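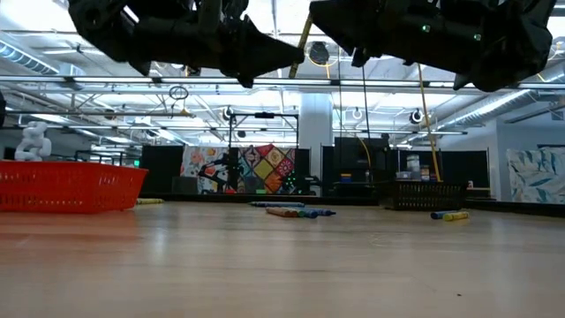
*Light wood and overhead lights at Storino.*

## About Storino

We sell used commercial bakery equipment, mostly the heavy kind. Spiral mixers, dough sheeters, dividers, proofers, and the occasional deck oven that three people swore would never fit through the door it came in by.

Mahlet Tsegaye started the company after buying a mixer at a plant closing and learning that the freight cost more than the mixer. She sold it at a small loss to a pizzeria in Flollmont, which is still a customer and still brings it up. We now keep 166 machines in stock, give or take whatever Natnael Abdella has promised somebody over the phone this morning.

Natnael handles buying. Ibsa Gudeta runs the shop, where every machine gets new belts, a bearing check, and a full test under load before it gets a price tag. If Ibsa doesn't like the sound of something, it goes on the parts shelf, and no amount of pleading from the sales side has ever brought one back. Eyerusalem Yilma is the sales side.

### What you get

- A written condition report, including the ugly parts
- A 30-day warranty on motors and gearboxes
- Crating and freight quotes from Mekdes Araya, who will ask how wide your doorway is. Please measure it.

We don't repaint machines to make them look younger. A 200-quart mixer that has made bagels since the nineties is allowed to look like it.
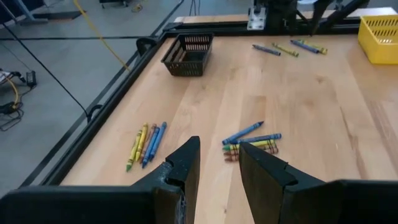

**Do you buy single machines, or only whole bakeries?**

We buy both. Send the make, model, serial number, and a few photos of the data plate, and Natnael will get back to you with an offer within 4 business days.

### Visiting

The showroom is open by appointment. Bring flour if you want to run a test batch, and call ahead if you need three-phase power, as there's only one hookup and Ibsa is usually using it.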